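Udlow Gear Counter: Frequently Asked Questions

Do you sell single gears?
Yes. We also sell two, if you're feeling lavish. There is no minimum order, though postage on one small gear may cost more than the gear, and we've stopped apologizing for it.

How do I work out which gear I need?
Count the teeth on the old one. If some are missing, count the gaps where they used to be and add those in. Then measure the outside diameter and the bore with calipers. A tape measure will give you a number, and we will send you the wrong gear with great confidence.

What is a bore?
The hole in the middle. It has to fit your shaft. A surprising number of orders leave that box blank.

Can I match an old Prinmont or Setiawan part?
Usually. Prinmont changed its numbering at least once, apparently for fun, so please send measurements along with the part number. For Setiawan, the part number is enough if you can still read it.

Will a new gear run with my worn one?
It will run. It will also make a noise you'll come to know well. Replace them as a pair if you can stand the expense.

Do the gears come painted or plated?
No. Our plain spur gears are sold as bare steel, with a machined finish. Very light turning marks on the face are normal and don't affect anything except the feelings of people who wanted a mirror. Keep a film of oil on them in storage, especially if your garage is the kind with weather in it.

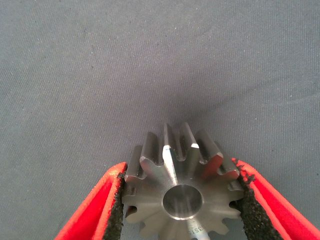 Plain steel spur gear with a round through-hole and a chamfered edge to the bore.

Can you open up the bore for me?
Up to 19 mm, on gears with enough metal to spare. Allow six working days. Bored gears can't be returned, so measure the shaft again before you order. Then go and measure it once more.

What is your returns policy?
Unused gears can come back within 70 days. "Unused" means it hasn't been in the machine, even for a minute to see.

When do orders ship?
Orders in by 9 a.m. Friday go out that day with Odov. Anything later waits until the following week.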